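Laundry cell, notebook, August

Wrist cable day on the two-arm robot, then unloading runs in the afternoon. Started at half eight with Keith Sowerby's note from last night, which said only "left arm grumbling again, see me". Saw him. The grumble is a tick in the left wrist when it rolls past about three quarters of its travel, and he could get it every time by turning it slowly by hand with the drives off. Lovely clean fault, I wish they were all like that.

Wrist cable

Took the cover off the left wrist (7 screws, one of them already chewed, replaced from the Kanent box). The clip that holds the gripper cable had crept down the arm, so the loop was too short at full roll and the connector was being tugged. No broken strands that I could find. Moved the clip back up, gave the loop more slack and rolled it end to end by hand, then under power at slow speed. Tick gone! Did the same check on the right and left it alone, it has plenty.

Keith wants a paint mark on each clip so we can see at a glance if it has moved. Good idea, did both in yellow. Still need to do the spare wrist on the shelf.

One thing to watch: more slack means more loop to catch on things, and the washer door is the obvious thing. I jogged the left arm in and out past the open door at walking pace and it cleared, but I would not want to do it at full speed with the old approach path. Changed the path so the arm comes in lower and from further right. Saved as Idden 3, old one kept.

Grippers

Wiped the finger pads on both arms with the mild cleaner and checked the closing force against the card. Left was reading low. Reset it, ran the close-and-hold check 15 times, no drift. The right was fine as found. Raju's new pads have not come yet, so the old ones go on for now. They have a shine on them, and thin cotton will slide before towelling does.

Unloading runs

Put the single grey cloth in the drum, door fully back, and let it go. I do love watching this bit — the left gripper takes hold of the lower edge and the right comes in on the hanging tail, so the cloth is held between the two as it leaves the drum.

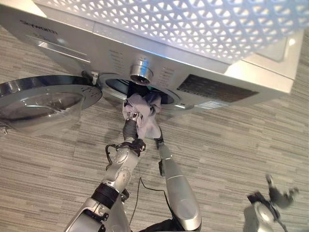
Settings as left

Path: Idden 3, both arms.
Speed: 98 per cent of the Sturnow default on the lift, half on the way in past the door.
Grip: card value on both sides, left one reset today.
Door: opened by hand, all the way back, before the start button.
Floor: tape down the trailing cable before anyone walks through with a basket.

To do

Yellow mark on the spare wrist clip.
Order more cover screws, Kanent box is nearly out.
Try the lower path with a towel in place of the cloth. Keith reckons the extra weight will show up any play in the left wrist and I think he is right.
Look at the loop again after a full day of running, with the cover off, before we call the tick fixed. If the clip has moved off its paint mark we need a better clip — I have a nylon one in mind and will bring it in.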